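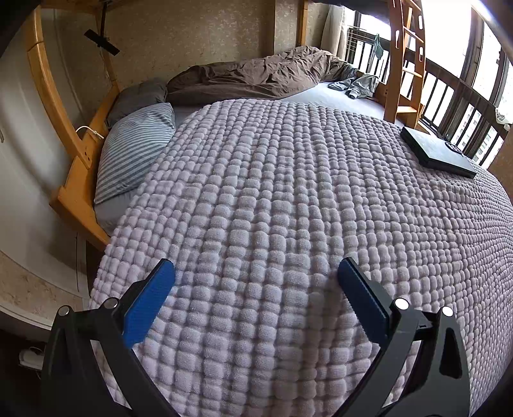 帕里萨·索尔塔尼（Parisa Soltani）

绗缝被

绗缝被是以线迹或织造方式将面层、填充层与底层固定为一体的床上用品，表面因分格而呈现有规律的凹凸。中文里另有“衍缝被”“夹棉被”“空调被”等叫法，所指范围不完全相同：衍缝被为绗缝被的异写，夹棉被侧重填充材料，空调被则侧重使用季节，多指较薄的品种。尺寸较大、兼作床面覆盖之用者，习惯上称床盖或绗缝床盖。

目录
1 名称与范围
2 结构
3 表面分格
4 填充与面料
5 颜色
6 在双层床上的使用
7 铺设与叠放
8 洗涤与保管
9 收藏与著录
10 参见

名称与范围

“绗”字本义为以长针脚缝缀，使衣被中的棉絮固定而不移位。传统棉被在弹制棉胎之后以网线定形，外面再缝缀被里与被面，拆洗时须将缝线拆去；绗缝被的线迹则贯穿各层，使用期间一般不予拆分，可整体洗涤。二者在家庭中常并存，前者多用于冬季，后者多用于春秋或作加盖。

与绗缝被相近的品类有毛毯、毛巾被、盖毯和羽绒被。毛毯与毛巾被通常为单层织物，无填充层。羽绒被虽也分格，但格内多设立衬，使上下两层布之间留有高度，以免线迹处过薄，其分类一般另立。还有一类织物以双层提花或收缩纱线在织机上直接形成鼓起的小块，外观与绗缝极为接近，零售中往往混称，本条目从俗一并叙述，必要处另作说明。

结构

典型绗缝被由三层构成。面层直接示人，要求外观平整、耐磨；填充层提供保暖与蓬松；底层与人体或床单接触，以柔软为先。三层叠合后由中央向四周疏缝，再按设计图样正式缝制，最后包边。手工制作时，疏缝线在成品完成后拆除；机器制作时，三层布料由卷轴同步送入，由多排机针一次完成，疏缝可省略。

包边是使用中最先磨损的部位，尤其靠近枕头的一侧。常见做法有布条包边、面层翻折包边和信封式内翻三种。布条包边可在磨损后单独更换，家庭缝补中较受重视；信封式内翻外观简洁，但边缘破损后修补较为困难。

表面分格

分格决定绗缝被的外观，也影响其垂感与保暖。常见的有以下几类。

方格与长方格：纵横线迹相交，形成成行成列的小块。小块四角圆钝、中央鼓起时，表面呈圆角长方形的软垫状，近看颗粒分明，远看则连成细密的纹理。此类分格对裁剪误差较为敏感，行列稍有歪斜即易察觉。

菱格：线迹与布边成斜角，垂挂时较方格柔顺，多用于床盖。

波浪与同心纹：由连续曲线构成，填充层受线迹压缩较均匀，适于薄型产品。

满地纹：线迹自由游走，不分单元，常用以衬托拼布图案。

一般而言，格子越小，填充层越不易滑移，被子也越挺；格子越大，蓬松感越强，但久用之后格内填充可能结团。织造而成的鼓块不存在穿透性针孔，表面较为连贯，其立体感取决于纱线的收缩程度，多次洗涤后或有变化。

填充与面料

填充材料以棉、聚酯纤维、羊毛、蚕丝及其混合物为主。棉絮吸湿性好，分量较重；聚酯纤维轻而易干，价格较低，用途最广；羊毛与蚕丝保暖性佳，对洗涤条件要求较高。面料则有平纹棉布、缎纹棉布、水洗棉、磨毛布及各类化纤织物。

材质不宜仅凭外观判断。鼓起饱满的表面既可能出自厚填充，也可能出自收缩性底布；光泽柔和者未必含丝。购买或著录时应以缝在边角的成分标签为准，标签缺失的，可记作“材质不详”。

颜色

家用绗缝被以浅色与中性色居多。浅粉、淡紫、灰及介于其间的粉紫灰调近年较为常见，原因之一是便于与既有的条纹或素色枕套相配。此类低饱和度颜色受光线影响显著：在偏暖的光下趋于粉，在偏冷的光下趋于灰；同一床被子，一侧看似灰而另一侧看似粉的情形并不少见。鼓块向光的一面较亮，格间凹处较暗，也会使整体色调显得深浅不一。因此，以文字记录颜色时宜写明主色与偏向，如“浅粉紫，兼灰”，避免只用单一色名。

在双层床上的使用

双层床又称上下铺、高低床，多见于儿童房、学生宿舍与客房。木制双层床的下铺通常一侧或两侧靠墙，床架高出床垫边沿，铺设被褥的方式因而与普通单层床有所区别。

下铺的净高受上铺限制，整理者往往须俯身或跪于床沿操作，里侧被角不易拉平。大幅绗缝被铺于下铺时，常见的形态是外侧大面积展开，上缘在床的中部形成一道宽弧，里侧则留给枕头、另一床毯子或零散衣物。图中下铺即大致如此：粉紫与灰色的绗缝被占去床面大部，床头一端放有灰蓝与白色相间的细条纹枕头和一只深灰色素面枕头，靠墙处另有一条堆成长形的棕色毯子，床尾远角的浅蓝灰色床单上叠压着少量皱起的衣物。

被面若大于床垫，多余部分可向外侧垂下，也可掖入床垫与床架之间。掖入的做法外观整齐，但床垫与木架间隙较窄时，频繁抽拉易使包边起毛。向外垂下时应留意长度，以不妨碍上下床梯为宜。上铺使用大幅绗缝被则须考虑护栏高度，被褥堆叠过厚会减少护栏的有效高度，故上铺宜选薄型。

铺设与叠放

铺设绗缝被前，应先将床单拉平，并将枕头与零散衣物移开。一般程序为：先确定被子的正反与长短边，将短边对齐床尾；继而沿外侧床沿拉直，使线迹行列与床沿平行；最后整理床头一端，可平铺至枕下，也可向下翻折一段。对于方格或长方格绗缝被，行列本身即为参照，较素面被更易摆正。

靠墙的一侧可采取“先里后外”的顺序，即先把里侧被角送到位，再回到外侧拉平，能减少反复俯身的次数。床上同时有毯子时，可将毯子叠成长条置于床尾，或平铺于绗缝被之下。毯子沿墙堆放虽然取用方便，但褶皱较多，久置易积尘，通风较差的墙角尤应定期翻动。

叠放绗缝被不宜用力压实。常用方法是先沿长边对折，再沿短边折作三段，折痕应避免每次落在同一位置，否则该处填充层会逐渐变薄。卷放适合薄型品种，占用空间较少。

枕头一般置于床头板一侧，条纹枕与素色枕前后相叠时，常以图案较细者在前。此为陈设习惯，并无定规。

洗涤与保管

洗涤应遵照标签说明。棉与聚酯纤维填充的品种多可机洗，宜选用容量较大的洗衣机，以温和程序单独洗涤；羊毛与蚕丝填充者多须专门处理。洗前应检查包边与线迹，有断线的先行缝补，以免洗涤时填充物外移。

晾晒时，吸水后的被子重量增加，单绳悬挂易使局部拉长，宜用双杆或平铺晾置，并在半干时轻轻拍打各格，使填充恢复蓬松。浅粉、淡紫等颜色在强烈日光下可能褪色，应将底层朝外或置于阴处。是否干透，以格子中央为准，边缘先干而中央尚潮是入柜后发霉的主要原因。

换季收纳前应完全晾干，装入透气布袋。真空压缩袋可节省空间，但长期压缩会影响蓬松度，立体感较强的鼓块型表面尤不宜久压。柜中可放置防潮剂，防虫用品应避免与织物直接接触。

日常保养方面，每日起床后将被子掀开片刻再行铺平，有助于散去潮气。下铺空气流动较少，此项习惯更为必要。

收藏与著录

绗缝制品兼具日用与工艺性质，部分地方性机构予以收藏。韦尔伍德（Welwood）家用纺织品资料室现有床上织物类登记3353条，其中绗缝制品约3000条，包括成品、残片与纸样；编为“儿童与宿舍寝具”者51条。该室登记以线迹方向、单元形状、包边方式和颜色偏向为必录项，材质一项允许空缺。

姆瓦伊波波（Mwaipopo）纺织图录沿用上述项目，另增“使用状态”一栏，记录织物是铺展、折叠还是堆放。编者认为，被褥在实际使用中的形态与其平展时的形态差别较大，仅有平面图样不足以说明其垂感与厚度。莱夫布里奇（Levbridge）出版的词汇手册则把织造鼓块与绗缝分列为2个条目，主张名称应反映制作方法。两种著录方式目前并行，尚未统一。

关于中文译名，图录初稿将鼓块型表面译作“泡泡格”，后改为“枕形格”。前者在零售中更为通行，后者较能说明圆角长方的形状，引用时宜注明所据版本。

参见

床盖
夹棉
双层床
枕套
毛毯
被褥收纳

本条目最后修订：2021年4月30日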